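## 3.2 Handling rules for the rack task

The rules below were agreed before the Skestia trials and applied to all 415 runs. Contact force on glass is capped at 17 N - the gripper stops and opens if the cap is reached. No person may reach over the counter while the arm is enabled.
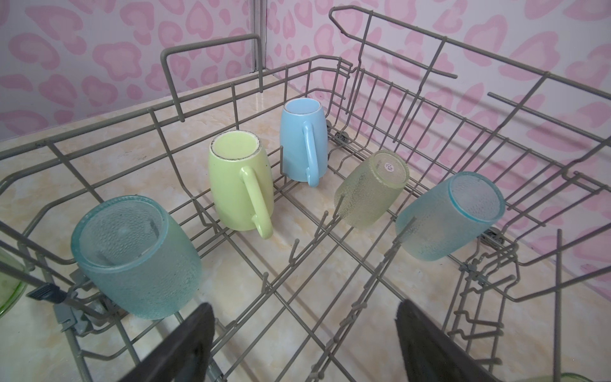 Mugs are gripped by the body, never by the handle. A tumbler lying on its side is approached at reduced speed, and the operator keeps one hand on the stop button. Rule 4 was reworded in April after nearly 44 runs had been logged under the older text; those runs are marked in Appendix B.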